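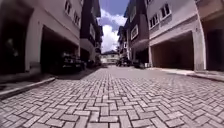 **What will visitors see at the Bolger open day in April?**

A small delivery robot that drives by itself on a residential street, carries parcels to front doors, and returns to its starting point. Visitors can walk next to it, ask questions to the engineers and send a parcel themselves.

**OLLCOMBE, April** – Bundberg, the developer of the Bolger sidewalk and street robot, invites residents, local shops and the press to an open day in the Bellham quarter of Ollcombe. The demonstration begins at 10 a.m. and the last run leaves at 4 p.m. Entrance is free and registration is not necessary.

Bellham was selected for its streets. The quarter has block paving, raised curbs, and townhouses with garages and carports at ground level. For a small robot this is more difficult than smooth asphalt. The joints between the pavers make the wheels vibrate, and the deep shade inside a carport can hide a car which is preparing to leave.

"On a test track everything is flat and everything is well lit," says Suryani Tjoa, head of field testing at Bundberg. "A street where people live is different. We want that visitors see the robot in the same conditions in which it must work later, also when it has to stop and think for a moment."

**Program of the day**

- 10 a.m. – Welcome and short explanation of the route by Suryani Tjoa
- 10:30 a.m. – First delivery run, with commentary by software engineer Dennis Magesa
- 1 p.m. – "Send a parcel": visitors put an item in the robot and choose the house
- 2:30 p.m. – Curbs and carports: how the robot detects a vehicle in the shade
- 4 p.m. – Last run and questions

The route is 700 meters long, from the Bundberg tent to the turning point and back. The robot moves at walking speed. During all runs an operator follows on foot with a remote stop button, and a second operator watches from the tent. Cars of residents have priority at every garage, and the street stays open for them the whole day.

Before this open day, the Bolger completed 2911 test deliveries on private grounds. The runs in Bellham are part of a trial in which 39 households take part. They receive small orders from nearby shops and tell the team afterward what went well and what did not.

Mercedes Quispe, who coordinates the trial with the households, says that the comments are already useful. "Several people told us that the signal on arrival was too loud for a narrow street, where the sound goes from wall to wall. We have made it softer. Others asked for more time to take out the parcel, and this we also changed."

The team will show how the robot uses its cameras, and what happens with the images. Faces and license plates are blurred on the robot itself before anything is stored. Gijs Schouten, responsible for privacy and safety, will be in the tent from noon for questions on this subject.

**Practical information**

Parking near the route is limited and we kindly ask visitors to come on foot or by bicycle. Children are welcome together with an adult. In case of heavy rain the demonstration will be shortened, but the tent remains open.

**For the press**

Journalists can follow a run together with the operator at 11:30 a.m. Places for this are limited to 2 per editorial office. Interviews with Suryani Tjoa and Dennis Magesa are possible after the run. Please contact Tegan Wihongi, press office of Bundberg, to reserve.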